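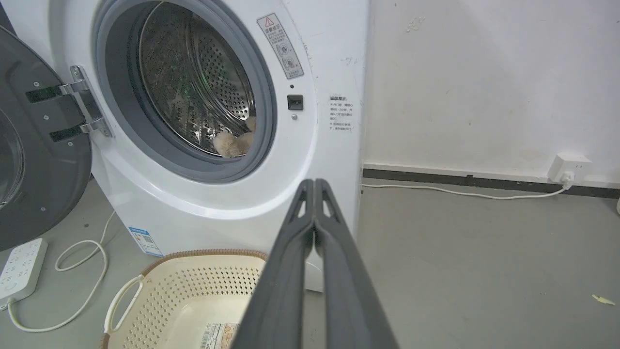

Track days are hard on a motorcycle and harder on the person who has to clean up afterward. What follows is the page of workshop tips I keep for our club's small-bore class, last gone over on 12 January 2024 while my own bike sat on its stands with the fairing off, looking reproachful. Some of it I learned from faster riders. Most of it I learned by ruining something.

## Before you put it away for the winter

Do it the week you get home from the last round. I know you won't. I rode the October meeting at Tridport, parked the bike with half a tank of old race fuel in it, and went back to the garage after the holidays to find the carburetor full of something like marmalade.

- Drain the tank, then run the engine until it dies. Pump gas with stabilizer in it can stay, but fill the tank to the top.
- Change the oil now, even if you plan to change it again in spring. Yes, that means paying for it twice.
- Take the battery indoors. A concrete floor won't hurt it, whatever your uncle says, but a freezing garage and a flat charge will.
- Stuff a rag in the exhaust to keep the mice out. Use a bright one and leave a long tail hanging. A friend of a friend used a black one, and you can guess how his first test of the season went.
- Get both wheels off the ground, or roll the bike a little every couple of weeks.

## Chains

A chain wants to be cleaned warm and oiled warm, so do it right after you come in, when you would much prefer to be sitting down. Kerosene and a soft brush will shift nearly anything. Keep wire brushes away from it unless you enjoy buying O-rings, and you can't buy O-rings, so you'll be buying a chain.

Spin the wheel by hand. Never do this with the engine running in gear on a paddock stand. Every paddock has one person who can only count to nine and a half, and he'll tell you the same.

Check the slack in several spots, because chains stretch unevenly. Set it at the tightest one. I aim for 30 mm at the middle of the bottom run on my bike, but yours has its own number and it is printed in a manual you own somewhere. Count on the rear axle moving a hair when you torque the nut, and measure again after. I wedge a rag between chain and sprocket to hold the axle against its adjusters while I tighten.

The alignment marks on the swingarm are decorative. Measure from the swingarm pivot to the axle on both sides, or sight down the chain from behind with one eye shut.

## Tires and warmers

Tire warmers need around 60 minutes to get heat all the way through to the rim. Twenty gives you a tire that feels lovely to the palm of your hand and lets go at the second left-hander. If the session gets delayed, leave them on. If it gets delayed again, still leave them on, and go yell at somebody about lunch.

Set your pressures hot, straight off the warmers, with the same gauge every time. It matters less that the gauge is right than that it is always wrong by the same amount. Mine is a Fluvitz, bought at a swap meet, and it reads two psi high on a good day. I've written that on the back in paint pen, along with my phone number, as gauges wander off in paddocks more than any other tool except the 10 mm socket.

Write the pressures down. I use a cheap notebook with the pencil tied on. I tried an app once and spent the morning of qualifying resetting a password.

## Brakes

Brake fluid eats paint, and it does so with great patience. Keep a spray bottle of plain water next to you while you bleed the system, and flood any drip the moment it lands. Wrap a rag around the reservoir before the cap comes off. Then do the job in this order:

1. Clean the pistons with warm soapy water and an old toothbrush. Push them back only when they shine.
2. Bleed until the fluid coming out is the color of the fluid going in.
3. Tie the lever back to the grip with a strap and leave it overnight.
4. In the morning, release the strap, work the lever a few times and top up the reservoir.

Step three seems like superstition, and perhaps it is, but the lever is nearly always firmer at breakfast.

Open bottles of fluid soak up water from the air. Buy small ones. That giant economy jug from three seasons back is now best thought of as weed killer, except please take it to the recycling center and don't pour it on weeds.

## Lockwire, and the bleeding that comes with it

Drill bolt heads on a jig with a sharp bit and plenty of oil. Without a jig you will snap bits at a rate that feels personal. I got mine from Ozoliņš, the machine shop behind the bus depot, where they'll also drill the bolts for you if you look sad enough at the counter.

Wire should pull in the direction that tightens the bolt. Read that again with the bolt in front of you, as I have had it backward in scrutineering with people watching. Fold the cut end over into a small loop, tuck it in, and cover it with a dab of silicone. Your knuckles are going past there again in the dark.

## Fairings

Fiberglass cracks at the mounting holes first. Put a rubber washer on both sides and stop tightening well before you want to. If a crack has started, drill a small hole at its end to stop it running, then patch from behind with cloth and resin.

For paddock repairs, 4 cable ties and a drill will stitch a belly pan together well enough to pass inspection. Race tape goes over the top, on a surface wiped with brake cleaner. Tape stuck to a dirty fairing will stay on until the first fast corner and then go home with whoever is behind you.

Old stickers come off with a hair dryer and a plastic scraper. I took an Ostel decal off mine last winter and can still read it in low sun.

## The spares box

Levers, both of them. Footpegs, a shift lever, a clutch cable, a spare key. Spark plugs, already gapped. A bar end. Fuses. 5 quarts of oil, even though the engine only takes two, because you will be asked.

Label the lid with what's inside, and cross off what you use - in the van, before you drive home. The box never looks empty until the next round, at seven in the morning, with rain coming in sideways and your only brake lever bent the wrong way.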